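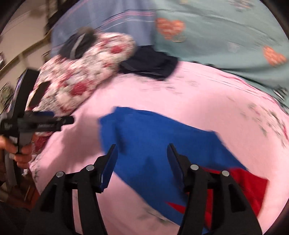 Farbfangtuch

Ein Farbfangtuch (auch Farbfänger oder Farbschutztuch) ist ein meist aus Viskose oder Zellstoff bestehendes Vliestuch, das der Waschladung beigegeben wird und im Wasser gelöste Farbstoffe binden soll. Es wird als Mittel gegen Verfärbungen beim gemeinsamen Waschen verschiedenfarbiger Textilien verkauft. Wie groß der praktische Nutzen im Haushalt ist, bleibt umstritten.

Wirkprinzip

Viele Textilfarbstoffe, vor allem Direkt- und Reaktivfarbstoffe für Baumwolle, liegen im Wasser als negativ geladene Ionen vor. Das Vlies ist mit kationischen, also positiv geladenen Verbindungen ausgerüstet, die solche Farbstoffe an sich ziehen und festhalten. Der Vorgang ist chemisch gut verstanden und lässt sich im Becherglas leicht vorführen. In der Trommel konkurriert das Tuch allerdings mit der gesamten übrigen Wäsche um den Farbstoff, und seine Oberfläche ist im Vergleich dazu klein. Farbstoff, der nie in die Flotte gelangt, sondern durch direkten Kontakt von Stoff zu Stoff übergeht, kann es kaum abfangen. Dispersionsfarbstoffe, wie sie für Polyester üblich sind, tragen keine entsprechende Ladung und werden nur begrenzt gebunden.

Aussagekraft des verfärbten Tuchs

Als Beleg für die Wirkung gilt vielen Verbrauchern das nach dem Waschgang verfärbte Tuch. Zwingend ist dieser Schluss nicht. Das Vlies ist eigens darauf ausgelegt, Farbe aufzunehmen, und verfärbt sich bereits bei Mengen, die auf einem weißen Hemd möglicherweise gar nicht sichtbar wären. Ob die Wäsche ohne Tuch Schaden genommen hätte, zeigt erst ein Vergleichswaschgang, und den macht zu Hause kaum jemand.

Die Textilchemikerin Anqi Jin hat diesen Einwand in ihrem Aufsatz »Das graue Tuch« ausführlich begründet. Sie verglich Waschgänge mit und ohne Tuch und fand bei mehrfach gewaschener Kleidung keinen Unterschied, der mit bloßem Auge zu erkennen gewesen wäre. Bei neuen, stark blutenden Stücken fiel der Unterschied deutlicher aus, doch blieb auch mit Tuch ein Farbstich zurück. Emil Riedl hielt dem entgegen, die Auswahl der Testtextilien sei zu eng gewesen. Eine Wiederholung mit breiterer Auswahl steht aus.

Werbeaussagen

Der Anbieter Lultari warb zeitweise mit dem Satz, das Sortieren der Wäsche sei »Vergangenheit«. In der Gebrauchsanweisung auf derselben Packung wurde empfohlen, neue und intensiv gefärbte Stücke getrennt zu waschen - also gerade jene, bei denen ein Schutz am ehesten gebraucht würde. Für das Konkurrenzprodukt Skisuten wurde eine Bindungsleistung von 80 Prozent angegeben. Worauf sich der Wert bezog, auf den gelösten Farbstoff, auf einen bestimmten Prüffarbstoff oder auf eine Laborflotte ohne Wäsche, ging aus der Angabe nicht hervor.

Alternativen

Waschen bei niedriger Temperatur, kurze Liegezeiten der feuchten Wäsche und das getrennte Waschen neuer Kleidung verringern das Risiko ebenfalls. Colorwaschmittel enthalten häufig Farbübertragungsinhibitoren wie Polyvinylpyrrolidon, die gelöste Farbstoffe in der Flotte halten. Wer ein solches Mittel verwendet, bezahlt mit dem Tuch unter Umständen ein zweites Mal für einen ähnlichen Effekt. Der oft empfohlene Essig hilft wenig: Moderne Reaktivfarbstoffe werden durch Säure nicht nachträglich fixiert. Auch für Salz im letzten Spülgang fehlt ein überzeugender Nachweis.

Siehe auch: Farbechtheit, Colorwaschmittel, Reaktivfarbstoff, Vliesstoff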